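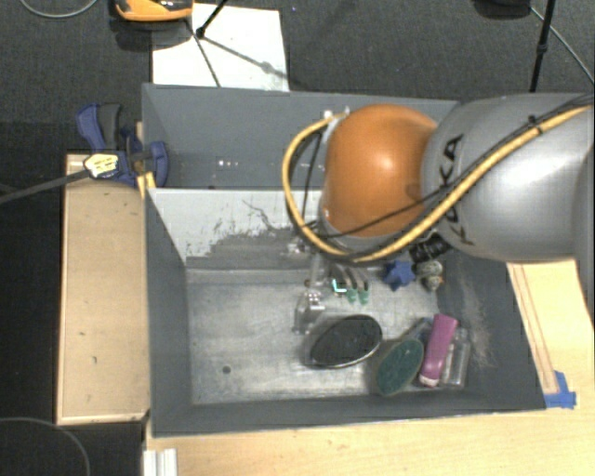
Pre-purchase inspection, bin-picking cell, Durton site
Inspector: Shalini Joshi
Period: February 2022
Purpose: decide what goes into the Hunditix equipment request and what can wait until September.

1. Arm and mounting
Joint housings free of cracks or leaks – OK
Base bolts at torque – OK
Comment: No spend on the arm this cycle.

2. Cable routing
Yellow and black lines tied along the link – OK
Slack at full wrist rotation – MARGINAL
Comment: Loop stands well clear of the joint housing and could catch on the divider. Budget for a dress pack. Rivas quoted 324 dollars, fitting not included.

3. Gripper
Green fingertips seated – OK
Spare fingertips in stock – FAIL
Comment: Order 12. Fundby lead time is three weeks.

4. Bin
Walls square, no sharp edges – OK
Divider surface – WORN
Clamp tight on bin wall – OK, temporary
Comment: Divider is heavily scuffed. Replace the bin and buy a bolted fixture at the same time. A bar clamp is not acceptable for unattended running.

5. Guarding
Emergency stop within reach – OK
Light curtain – NOT INSTALLED
Comment: Largest item, nearly 4,000 dollars. Must be approved before any second shift.

Items 3 and 5 go in now. Items 2 and 4 may be deferred, with a recheck of the cable ties every month.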